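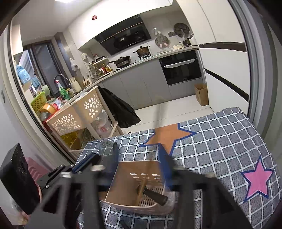

Threads > Materials > Static loads

Home Latest Threads Archive Log in

Mar 17, 2019

1/ Creep in plastic storage parts. A shelf that holds its load on the first day can still sag months later, with no change in the load. The part deforms slowly under constant stress, well below the stress that would break it. Thin floors are the usual place to look. A beige organizer box with a slotted floor and a row of small round holes in the back wall has less material to carry load than a solid one of the same outer size, and the strips between the slots do the work.

2/ Most household drawers are polypropylene or polystyrene. Polypropylene creeps more at room temperature. Polystyrene creeps less but cracks sooner. Catalogs rarely say which one you are buying. Look for the resin code on the underside.

3/ Test setup, kept simple. One shelf cut from flat sheet, supported at both ends, span 200 mm. Dead weight at the center. Dial gauge under the midpoint. Readings at one minute, one hour, one day, then weekly.

4/ Take the one-minute reading as your zero for creep. The deflection before that is mostly elastic and comes back when the weight is removed. Mixing the two is the most common mistake in hobby data, including my own first run from the Jonville shop.

5/ The long run went 798 hours. Most of the movement came early. On a log time axis the points fall close to a straight line, so you can extend it a short way with a ruler. Do not extend it by a factor of ten.

6/ Temperature matters more than people expect. I stopped one run in April last year when the shop reached 32 C in the afternoon and the gauge moved more in that day than in the week before. That run is not in the plots.

7/ Ribs. A rib under the shelf adds stiffness with the cube of its depth, so a small rib beats a thicker floor for the same plastic. The Potgieter rack uses shallow ribs spaced too far apart — the panel between them dishes while the ribs stay straight.

8/ Unloading. Some of the creep recovers, slowly. Flipping a sagged shelf over works for a while and then it sags the other way. I logged 3 flips on one shelf and the recovery was smaller each time.

9/ Still to do: repeat with the Jerngate sheet, same span, same weight. Gauge is out for calibration.

Comments

ladodberg_bench: Did you control humidity? Nylon would be hopeless without it.

spanload: Same result here on point 5, nearly straight on log time. Mine was a wider span.

ribsandwebs: Post the raw readings for 8 please.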